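The Pillow Test
Two pairs of robot hands, one bedroom staple and an awful lot of patience
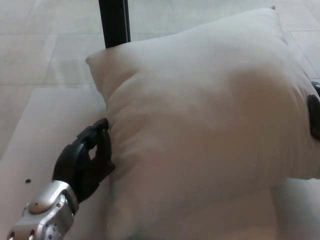 Getting hold of the seam: the black fingers at the left side of the pillow, with the second hand over on the right.

I have a confession to make, which is that I went to Brerkow to write about screws. That was the plan I pitched: screws, pegs, little metal things going into little metal holes, the sort of job robots have been showing off with for years. Then I got chatting by the kettle and somebody mentioned that the hands they were comparing that week spent most of their time on bedding, and that was the end of the screws.

Brerkow is a small workshop that tests robot hands for people who are thinking of buying them. The customer this time was Famwood, who run holiday lets and would dearly love a machine that can strip and make up a room between guests. Famwood had narrowed it down to 2 sets of hands, one from Cordeiro and one from Drakimar, and wanted to know which was less likely to ruin a changeover. So there I was on a Thursday morning, notebook out, watching a pillow.

Now, you and I don't think about picking up a pillow. You grab it anywhere, it squashes, up it comes. For a robot it's a swine of a thing! A box has edges and stays the same shape when you touch it. A pillow gives way wherever you press, and then bulges out somewhere else, so the arm has worked out where the far side is and, by the time it gets there, the far side has moved. Push too gently and the fingers skate over the fabric. Push too hard and you shove the whole lot along the floor.

The Cordeiro hands are the ones that go for the seam. They like a bit of bunched-up cloth to pinch, and when they find one they're lovely to watch, really quite dainty. The fingers curl, take a fold, and then there's a pause while the controller makes up its mind. I timed the pause at 2 seconds, and it feels like far longer when you're willing it on. The trouble comes if the pinch lands on a smooth, tightly stuffed bit, where there's nothing to take hold of. Then you get a sort of polite stroking.

Drakimar's hands work more like a hug. They come in flat from either side and squeeze, and they don't much care where the seams are. Much quicker, and I warmed to them straight away, but they're hopeless at the next part of the job, getting a pillow into its case, where you need to hold one corner and let the rest hang. They'd let go of the lot or hold on to the lot. I've shared a house with people like that.

Each set got 30 goes at lifting and turning, all on the same pillow, with the same arms and the same camera position so that nobody could grumble afterwards. The camera turned out to matter more than I'd expected. From up at head height a big white pillow hides a great deal of what's going on, including most of whichever hand happens to be behind it. The Brerkow team had tried adding small cameras at the wrists, which helped with the pinching and did nothing at all for the hugging, as all they saw once the squeeze began was cotton.

The pale floor didn't help either. White on light grey is hard going for software that's hunting for an outline, and I asked why they didn't just throw down a nice dark rug. Because Famwood's rooms have pale floors, came the answer, and quite a lot of them have white sheets, white towels and white walls too. Fair enough.

I was allowed a turn at driving, with a pair of controllers that track your own hands. I managed 2 decent lifts and dropped everything else, and my shoulders ached the whole way home on the train. You don't get any feeling back through your fingertips, so you end up squinting at the creases in the fabric and guessing how hard you're pressing. I gained a lot of respect for the people who do it all day.

Famwood haven't picked yet. When I left, the talk was of fitting the Cordeiro fingers with a grippier skin and running the whole set again in July, this time with the duvet as well. I've asked if I can come back for that one.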